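Week 4 - The Daily Office in Parish and Monastery

Course notes, Introduction to Christian Prayer
Instructor: Natália Ondrejka

We use cookies to remember your settings and to count visits to our course pages. Accept all / Manage choices

Reading before class: the first 31 pages of the course packet, and Psalms 4, 91 and 134. Bring the psalter you plan to use for the rest of the term.

1. Terms

"Office" comes from the Latin officium, a duty or service. The Daily Office is the set of prayers said at fixed times of day. It goes by other names: the Divine Office, the Liturgy of the Hours, the Hours. In the Christian East the main services are Vespers, Compline, the Midnight Office, Matins, and the First, Third, Sixth and Ninth Hours.

An "hour" in this sense is a service. It does not have to last sixty minutes. Compline in a small parish is often over in 15.

2. Where the hours come from

Jewish practice set times for prayer, and Acts mentions prayer at the ninth hour. By the fourth century there were two patterns. The cathedral office was for the whole town, morning and evening, with psalms chosen to fit the time of day. The monastic office worked through the psalter in order. Most later books mix the two - watch for this when you compare your sources.

3. The Rule of Benedict

Benedict arranges all 150 psalms over one week. Chapters 8 to 18 give the details. He allows another arrangement if someone finds a better one, provided the whole psalter is still said every week.

4. Case study: Skála and Imholm

The community at Skála sings Vespers and Compline together and leaves the midday hours to each person. The parish at Imholm began with Compline alone, at 9 p.m. through December, and added morning prayer later. Sherif Kettani's essay in the packet compares them. His main point is that the parish kept going once it cut the service down to one psalm, one reading and the intercessions.

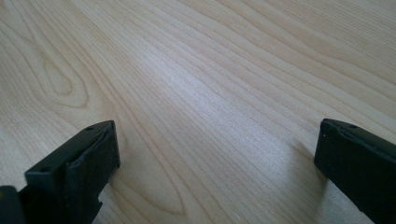
Psalms said at the same hour every day become familiar, and students often report that attention drifts by the second week. The older writers expected this. Their advice is to come back to the verse without scolding yourself and continue. One way to slow down is to rest your eyes on something plain while you recite. Pale wood will do: follow one line of the grain as it runs in long waves or bends around a loop, and keep to one half-verse per breath. Closing your eyes is fine too if you know the text by heart.

5. For next time

Pray one hour, the same one, for 4 days. Write a page on what you used and what you left out. We start with the Ilell psalter and its table of readings.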